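So we're getting new hymnals, and I have opinions (you're shocked, I know).

If you've been reading for a while you'll remember that our church in Faltham has been singing out of the same blue books since before I moved here. Mine has a grocery list on the inside back cover, in pencil, in handwriting I don't recognize. Eggs, lamp oil, thread. I look at it during long announcements. The spines have mostly gone, and if you sit on the left side you learn to hold the book shut with your thumb when you stand up or the whole Advent section slides out onto the floor.

Pastor Macarena Campos brought it up in January, after the service, while everybody was holding a coffee and couldn't get away. A church over in MacKinnon had closed its second service and had 150 hymnals sitting in boxes, hardly used, and we could have them for the cost of gas. Free books! I figured we'd say thank you and drive over with a truck.

Well.
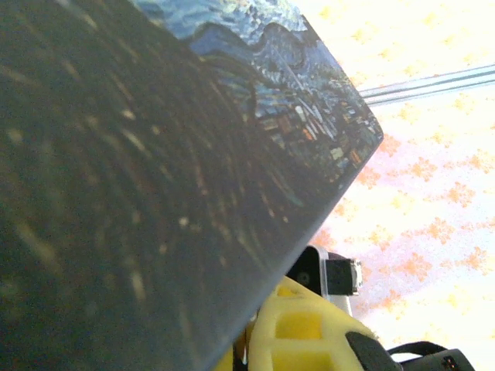
What I hadn't thought about is that a hymnal is a list of what you get to sing, and everyone has one song they'd lie down in the road for. Agnes McIver took a copy home over the weekend and came back with sticky notes all over it. Her funeral hymn is missing. She's had her funeral planned for years, and two of the four hymns just aren't in there. A third one is, but they changed the words in the last verse and she says it no longer scans. I tried it in the car and she's right, you have to squash "everlasting" into three syllables.

Meanwhile the new book has a whole section of songs from other countries, with the original languages printed under the notes, and I love it. Love it! We sang one in Spanish at the Wednesday supper with Pastor Macarena teaching us a line at a time, and by the end people were clapping on what I'd say was mostly the same beat. I don't remember us ever clapping to anything out of the blue book.

There was a third option for a while, which was no books. Panagiotis Papadakis set up a screen and ran the words off a program called Ekanix, and we tried it for a month. I'll give it this much: people held their heads up, and it's much easier on anyone whose hands hurt. But you only got the words. I can't sight-read worth a darn, but I can see when the notes go up and when they go down, and I've sung alto on the strength of that for most of my adult life. With just words on a wall I sang the melody and sounded like a door.

Also you can't flip ahead. I have gotten more out of flipping through the hymnal during a sermon than I should probably put on the internet. You find a hymn from 1740-something by a person who'd obviously had a terrible year, and you read it through like a poem, and then you hear "let us pray" and have no idea what the sermon was on.

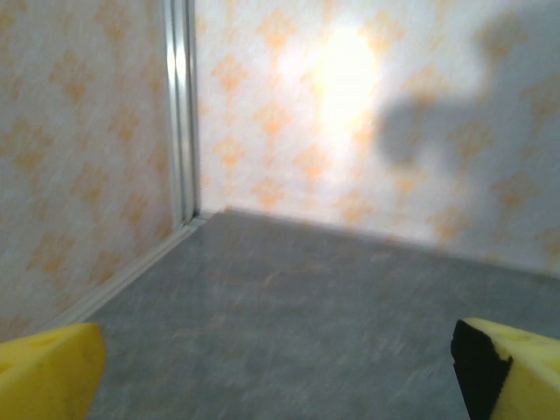 Can't you just keep both books in the rack? We tried it, and the racks are too narrow: the new book is thicker, so the two together won't go in without bending the covers back.

I did ask whether we could keep a stack of the old ones on the table by the door, for anybody who wants one, and that's what is going to happen, at least through the summer. The bulletin will list both numbers. Tatiana Bartoš types the bulletin and was very gracious about it, considering it's more work for her every single week. She's already caught one hymn that has the same title in both books and a completely different tune. Imagine the first line of that one. Half of us going up and the other half going down.
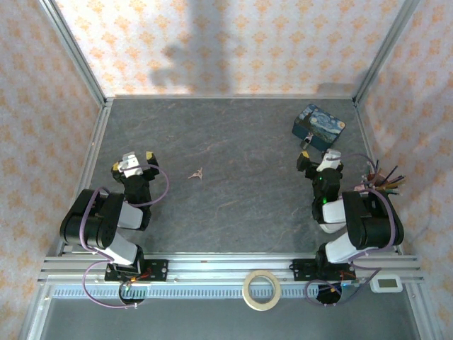
And then there's the organ question, because of course there is. Mhairi Rennie plays for us (she's been at it since she was in high school, and she used to sit on a phone book), and the new harmonies are harder in places and just different in others. Her hands know the old ones. She told me she sat down to practice number 189, a tune she's played her whole life, and had to stop after the first line because her left foot kept going where it's always gone. Our organ is an old Lasirov with a pedal that sticks in damp weather anyway, so she's got enough to deal with down there.

She wasn't complaining, by the way. I think she kind of likes having something to practice again. I stopped by on Friday to drop off the altar linens and stood in the back with my coat on for longer than I meant to, listening to her play the same eight bars over and over. She got it, too. Then she played it the old way, fast, with a lot more pedal than we ever get on a Sunday.

I'm going to miss the blue book. I didn't think I'd be sentimental about an object that dumps its pages on my shoes. But I learned "Abide with Me" out of it sitting next to my mother-in-law, who sang a good half-second behind everyone else and very loud, and I know exactly how far down the right-hand page it sits. In the new one it's on the left. I keep looking in the wrong place for it, and then I get a little teary, and then I'm late for verse two.
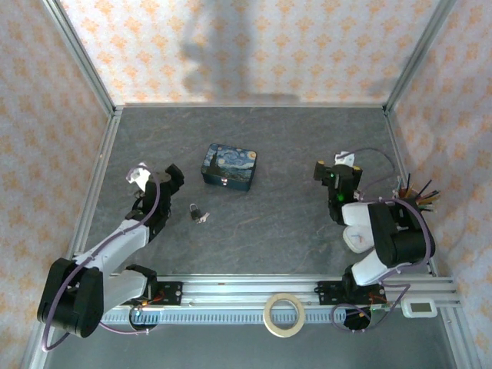

Some practical stuff for the Faltham people who read this. The new books go in the racks this week, and we could use more hands to stamp the inside covers (there are plenty of chairs, and I'm bringing the lemon bars). If your family gave a blue book in someone's name, there's a bookplate in the front, so please come look for it and take it home with you. We've set those aside on the shelf in the church office. Agnes has claimed hers already, and she's copied her funeral hymns out by hand and given a set to Mhairi and a set to Pastor Macarena. I got one as well, with instructions.

The first Sunday with the new books is the usual 11 o'clock service, and we're opening with something everyone knows. Come early if you'd like to page through. And if anybody recognizes the handwriting on my grocery list, write to me, I'd love to know who needed the lamp oil.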